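Kategorie: Werkstatt / Galerie / Alte Rechner

Alte Rechner, offen gelegt

Seit September sammeln wir in Clellholm gebrauchte Bürorechner und machen sie wieder brauchbar, oder wir nehmen sie auseinander, wenn es nicht mehr lohnt. Ich heiße Tiago Amaral und schreibe diese Seite auf Deutsch, weil die meisten Geräte aus deutschen Büros kommen und die Spender gern wissen möchten, was mit ihnen geschieht. Meine Sprache ist es nicht von Geburt, ich bitte um Geduld mit den Artikeln.

Die erste Lieferung kam aus Nokarbridge, 70 Geräte auf Paletten, die meisten davon schwarze Tower, wie man sie unter vielen Schreibtischen gesehen hat. Mein Onkel Abílio Amaral hat sie in zwei Tagen abgeladen und in die Regale gestellt. Die Liste dazu führt Aurora Torres. Sie schreibt zu jedem Gerät auf, welche Teile vorhanden sind und welche fehlen, und gibt ihm einen Namen aus unserem kleinen System: Geräte, die bleiben, heißen Lobo mit einer Nummer, Geräte, die Teile abgeben, heißen Pleten mit einer Nummer. Warum gerade diese Wörter, weiß ich selbst nicht mehr genau. Konrad Walczak hat Pleten vorgeschlagen, und es war kurz genug für die Etiketten.

In dieser Galerie geht es um das Innere von einem solchen Tower, vor allem um die Hauptplatine und den Platz des Prozessors. Viele Besucher haben nach dem offenen Tag geschrieben, dass sie noch nie in einen Rechner hineingesehen hatten. Wer selbst schraubt, wird wenig Neues finden, aber vielleicht schaut er trotzdem gern.

Ein paar Wörter vorweg zur Arbeit selbst. Wir legen den Tower immer auf die Seite, bevor wir an die Platine gehen. Im Stehen hängt jede Karte schief in der Hand, und eine Schraube, die herunterfällt, findet man erst beim nächsten Umzug. Das Netzkabel ist gezogen, und man drückt danach noch einmal den Einschalter, damit der Rest von Spannung weggeht. Den Staub holen wir mit einem weichen Pinsel heraus. Rhun Rees nimmt dafür einen alten Rasierpinsel, ich habe einen flachen aus dem Malerbedarf. Beim Lüfter hält man die Flügel mit einem Finger fest.

Der Arbeitsspeicher ist leicht, zwei Klammern und er kommt heraus. Beim Prozessor muss man ruhiger sein. Zuerst geht der Kühler ab, manchmal klebt die alte Paste so fest, dass man ihn ein wenig drehen muss. Dann löst man den Hebel am Sockel, klappt den Metallrahmen auf und hebt den Prozessor gerade nach oben. Man fasst ihn nur an den Kanten an.
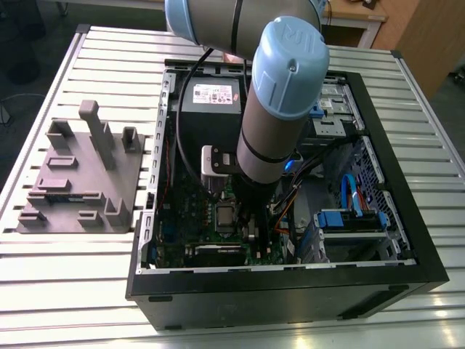

Tower auf der Seite, ohne Seitenwand; unter dem Netzteil die grüne Hauptplatine. 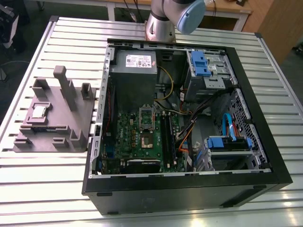

Die Ordnung der ausgebauten Teile hat uns am Anfang mehr Mühe gemacht als das Schrauben. Wir hatten Schachteln, dann Tüten, dann wieder Schachteln, und trotzdem lag einmal ein Speicherriegel sieben Tage lang unter einem Handbuch. Jetzt soll jedes Teil eine eigene Ablage haben, am besten direkt neben dem Gehäuse. Auf dem zweiten Bild ist es so gemacht: links vom Rechner steht eine dunkelgraue Halterung aus dem 3D-Drucker, der Prozessor liegt in einem quadratischen Nest, und der Speicherriegel hat darunter seinen Schlitz. So sieht man mit einem Blick, ob etwas fehlt, und der leere Sockel erinnert einen daran, was noch zu tun ist. Konrad möchte, dass wir auch für die Schrauben eine solche Form zeichnen, mit verschieden großen Mulden. Ich bin dafür, aber die vom Netzteil und die vom Gehäuse sehen sich sehr ähnlich, und ich verwechsle sie immer noch.

Wer einen alten Tower abgeben will, kann ihn am Donnerstag nach Clellholm bringen. Bitte die Festplatte vorher selbst löschen oder uns sagen, dass sie noch voll ist, dann macht es Aurora. Monitore nehmen wir im Moment nicht, das Regal dafür ist voll. Netzkabel haben wir auch genug, aber Schrauben für Laufwerke werden immer gern genommen.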